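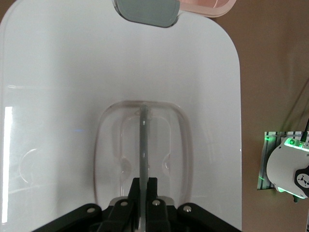
Clodasbridge Public Library, Technology Help Desk

This site uses cookies to remember your preferences. Accept all / Manage settings

Ticket 129: Public printers drop off the network overnight
Status: Closed
Handled by: Tianyou Lu

Good morning to everyone at the front desk, and thank you for being so patient with me on this one. I know it's been a long couple of weeks of walking people over to the copier, and I appreciate every sticky note you left on my keyboard (even the one with the frowning face!).

What was reported: both public printers, the Atodeck by the windows and the older Trosar near the children's room, showed as offline each morning when we opened. Turning them off and on again brought them back, but by the next morning they were gone again. Print jobs sent from home through the Dong app just sat in the line and then vanished, and a few folks had been charged for pages they never got.

First try: I swapped the cable on the Atodeck and moved it to a different wall jack. I had high hopes, I'll admit, and it ran beautifully all day. Offline the next morning.

Second try: I turned off sleep mode on both printers. The Trosar hides that setting under "Paper Handling," of all places, so I've written the steps on a card and taped it inside the supply cabinet door. Still offline the next morning, both of them.

Third try: I came in before opening and looked at the router log before touching anything, which I should have done on day one. The router restarts itself overnight, and after each restart it was giving the printers new addresses. The computers kept looking for them at the old ones. This goes back to January, when we had the router replaced and the fixed addresses never got copied over to the new one.

The fix: I gave the Trosar an address ending in 19 and the Atodeck one ending in 100, and saved both in the router so they stay put. Then I restarted the router by hand, waited for everything to come back, and printed a test page from each public computer. All fine. I also set the Dong app to hold a job for 30 minutes before it gives up, so a short outage won't eat anyone's book report.

Refunds: if someone says they were charged for missing pages, please go ahead and credit their card, and put the ticket number in the note so I can match it up later.

March 31, 2026: Both printers have been online every morning since the change, so I'm closing this out. If one goes missing again, please leave it switched on and call me before restarting it. I'd love to see the log while it's fresh. The color on the Trosar is still a bit pink, I know, and that has its own ticket.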